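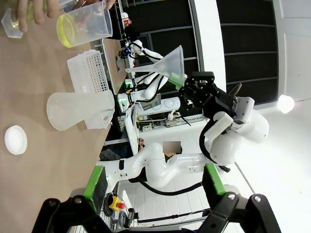

## La mesa de las mezclas vuelve en marzo

¡Qué ganas teníamos de contarlo! El taller de ciencia de mesa de Briltham retoma sus sesiones en marzo, los martes por la tarde, con el material de plástico de siempre y un cuaderno de actividades bastante más gordo que el del año pasado. Para quien acabe de apuntarse al boletín: se trata de dos horas de medir, trasvasar, filtrar y apuntar resultados con líquidos de colores, sin más productos que los que cualquiera tiene en la despensa (y un poco de colorante, que mancha más de lo que parece).

Este trimestre empezamos por el amarillo. Tiene su gracia, porque es el color que peor se lleva con los principiantes: una capa fina en el fondo de un vaso medidor transparente casi desaparece si la miras desde arriba, y en cambio, en cuanto inclinas el vaso, se junta contra el borde y brilla muchísimo. De ahí sale la primera actividad, que consiste en estimar a ojo cuánto líquido hay antes de leer la escala. Parece una tontería y engancha de una manera increíble. El curso pasado hubo quien repitió la prueba una tarde entera, cambiando solo la forma del recipiente.

### Qué se usa

Seguimos fieles al plástico. El vidrio es precioso, de acuerdo, pero en una mesa de madera con varias manos trabajando a la vez preferimos que una caída acabe en risa. Lo básico para cada puesto:

- un vaso medidor transparente
- un vasito pequeño para las muestras
- un matraz Erlenmeyer grande
- un embudo
- una placa de Petri
- gradillas para tubos, de las blancas con cuadrícula

El embudo merece unas líneas. Los translúcidos que usamos son una maravilla para enseñar, porque se ve bajar el líquido por el cono y se nota enseguida cuándo se está vertiendo demasiado deprisa. Eso sí, el tubo se tiñe. Al cabo de unas cuantas sesiones con verde y azul, la punta coge un tono que ya no se va ni con remojo largo, y a nosotros nos gusta así, con su historial encima. Si alguien necesita uno impecable para alguna prueba de color, hay recambios en la caja de Kendon, la de la tapa gris.

Con las gradillas pasa otra cosa curiosa: además de sostener tubos, sirven de escurridor, de separador y de base para dibujar mapas de color. La actividad del mapa ocupa la segunda sesión y es nuestra favorita. Se parte de dos colores, se van cambiando las proporciones tubo a tubo y se termina con un degradado completo colocado en la cuadrícula. Queda tan bonito que cuesta vaciarlo.

### Pequeños trucos que funcionan

Un matraz tumbado ocupa media mesa y rueda si le da por ahí, así que procurad apoyarlo contra una gradilla, con el cuello mirando hacia donde no haya papeles. La placa de Petri, mejor apartada del resto: es tan plana y tan blanca que en una mesa clara se le pone el codo encima sin darse cuenta. Y al verter de un vaso al embudo, despacio, con la boca del vaso casi tocando la pared del cono. ¡Cambia por completo!

Para lavar, agua templada y un cepillo fino. Las gradillas se aclaran boca abajo y se dejan secar de canto; los agujeritos retienen gotas durante horas, y luego aparecen cercos en el cuaderno del siguiente grupo.

### El cuaderno nuevo

Hemos rehecho el cuaderno Le Roux de arriba abajo. Trae 12 actividades, tablas con sitio de verdad para escribir (¡por fin!) y una sección de preguntas abiertas al final de cada sesión. La más comentada entre quienes lo han probado es la del volumen escondido: dos recipientes de formas muy distintas, la misma cantidad de líquido, y hay que decidir cuál tiene más sin tocar nada. Casi todo el mundo falla la primera vez, y ahí es donde empiezan las mejores conversaciones de la tarde.

También hay una página para dibujar. Puede sonar a relleno, pero dibujar el nivel de un líquido, con su curvita junto a la pared, obliga a mirar de otra manera.

### Para venir

Las sesiones son en la sala Jandeck, de cinco a siete. Traed ropa que pueda mancharse y un trapo viejo. Las plazas se reservan en el mostrador de entrada o respondiendo a este boletín; si venís con niños, indicad la edad para preparar los puestos. Los cuadernos se recogen el primer martes, y quien tenga en casa tapones de colores, jeringuillas sin aguja o frascos transparentes con tapa, que los traiga, que en la tercera sesión hacen mucha falta.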